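Zultano Tabletop Arm Kit: Frequently Asked Questions

We review benchtop automation kits for schools, small shops and hobby labs. Since our write-up of the Zultano kit went online in August, the same questions keep landing in our inbox, so the answers are collected on one page. We bought the kit at full price. Zultano did not see this page before it went up.

What do I get for the money?

A small arm, a controller box, a power supply, a pusher rod, a two-finger grip, a bag of fasteners and a license key for the software, which is called Jolleo. You don't get a work surface, a camera or a computer. The product page shows all three. Read the small gray text under the photo before you order.

Is it really "ready in one afternoon"?

The arm moves in one afternoon. If moving is what you wanted, fine. Getting it to do the same thing twice in a row took us most of a week, and a good part of that went to a calibration routine that quits without an error message if the cable sits too close to the power supply. The printed guide doesn't mention this. A support agent did, on the third email.

What does "learns from demonstration" mean here?

You steer the arm through a job by hand, the software records it, and after enough recordings it tries to copy you. The word "enough" is carrying a lot of weight. The brochure says "a handful." The manual, on a page we found by accident, suggests 2,000 recordings for a sorting job. Those two documents come from the same company.

How many recordings did you make?

We stopped at 1,508. By then the arm could push a single block toward a marked spot with decent reliability. Sorting a mixed group was another matter, and we would not have let it run without a person sitting next to it.

Can it sort by color and shape, like in the video?

Sometimes. The video shows a tidy run from start to finish and doesn't say how many attempts came before it. We asked Zultano for that number and got a link to the video. Our own attempts went well when the pieces started far apart and badly when they started touching. Pieces that touch tend to travel together, and a single rod is a poor tool for splitting them up.

Rod or grip: which should I use?

Start with the rod. It has no moving parts and it can't drop anything. The grip looks better in photos, but ours needed its jaw screws tightened every few sessions, and the driver for those screws isn't in the box. If your job involves lifting, you have no choice. If your job is sliding things around on a flat surface, the rod will do it with less fuss.

Do I need the Jollwood board?

Jollwood is the wooden work surface sold as an add-on. It is a nice board. It is also a board. Any flat, smooth, light surface that you can fix down firmly will work, and a cutting board from a kitchen store got us the same results. What does matter is that it can't shift. A board that creeps a little during a session spoils the recordings from that session, and you may not notice until later.

What about the shape set?

The shapes are available as files to print or as a finished set. We printed ours. The sides come out slightly ridged and nothing seems to suffer for it. The finished set costs more than we think colored plastic should, and two of our readers wrote in to say the pieces in theirs didn't sit flat. Check yours on a countertop while you can still return them.

Do I need a camera?

For anything past simple playback you do. Jolleo accepts most ordinary webcams. Mount it somewhere nobody will bump it, and don't move it once you start recording. The software offers an "auto correct" setting for cameras that have moved. We tried it, then turned it off and started over.

Does the lighting matter?

More than the sales material lets on. Our setup worked better under steady overhead light than next to a window. Late in the afternoon, with sun across the table, it confused yellow with the bare surface often enough to be annoying. Zultano says a software update improves this. We installed the update and saw little change.

Is there a subscription?

There is one, although the box says "no hidden fees." Recording and playback are free. Training a model on your own recordings needs the paid plan once the trial ends, and the trial starts on the day you register the key, even if the arm is still in its foam. Don't register until you have the hardware running.

Where do my recordings go?

To Zultano's servers, if you train online. You can keep everything on your own machine, but the option is buried in the advanced menu and is off by default. The terms allow the company to use uploaded recordings to "improve the service." We asked whether that includes the video and were told the terms speak for themselves. Make of that what you like. We keep ours local.

How loud is it?

Louder than a desk fan, quieter than a printer. The fan in the controller box bothered us more than the arm did. It runs all the time, including when the arm is parked.

Is it safe around kids?

The arm is slow and fairly weak, and the stop button works every time. We'd still want an adult within reach of that button. The joints can pinch, and the guard that covers the lower one is sold separately, a decision we would love to hear explained.

How does it compare with the Peng kit?

Peng is the obvious rival at this price. Its arm feels stiffer and its instructions were clearly tested on a person who had never seen the product. Its software is plainer and does less. If you mainly want to repeat fixed moves, we would buy the Peng. If you want to try training from recordings, Zultano gives you more to work with, along with more to put up with.

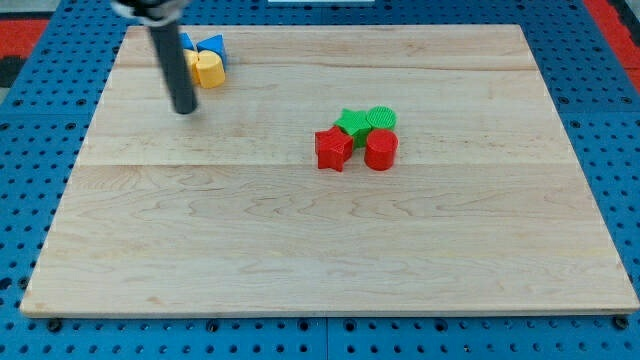

How long is the warranty?

Twelve months on the arm and controller, and nothing on the rod, the grip or the cables. Keep the original carton, as Zultano can refuse a return that arrives in other packaging. Shipping to the repair center is on you, even for a unit that arrives faulty, unless you report the fault in the first week.

How good is customer support?

Polite and slow. Email is the only channel. Our fastest answer came the same day and our slowest took 11 days, with a reply that asked for the serial number we had put in the subject line. The user forum is quicker. Most of the useful fixes we know came from there, and a few of them contradict the manual and are right.

Can I use my own software?

Up to a point. The controller will take commands from outside programs, and the list of commands is published. The list was out of date when we tested, and two commands on it did nothing. Expect some trial and error. Anyone who has never written a script should assume this route is closed.

Can I use it to pack orders in my shop?

We wouldn't. Several small sellers have asked, apparently after reading the line about "real business tasks." The reach is short, the lifting limit is low, and the arm is slower than a bored teenager. It needs every item to start close to where it started during training. For the cost of the kit plus a year of the paid plan, you can buy a lot of tape guns.

Who is it good for, then?

Teachers with patience, hobbyists who enjoy the fiddly part, and labs that want something cheap to practice on before they spend serious money. The hardware is decent. We had one loose connector and no failures. Our complaints are nearly all about what has been promised, what has been left out of the box, and what has been left out of the manual.

Would you buy it again?

At the sale price, probably. At full price, no. Zultano discounts the kit often enough that the full price looks more like a test of your attention.

Will you update this page?

When something changes. Zultano has announced a new version of Jolleo with what it calls "one-touch sorting." We have asked for early access and have not been given it. We'll install it when it's public, run it on the same table with the same pieces, and put the results here, good or bad.

My question isn't listed. Where do I send it?

Use the contact form at the bottom of the site. We read mail on Wednesday and answer what we can. Please don't send us warranty claims. We don't sell the kit, and we earn nothing if you buy one.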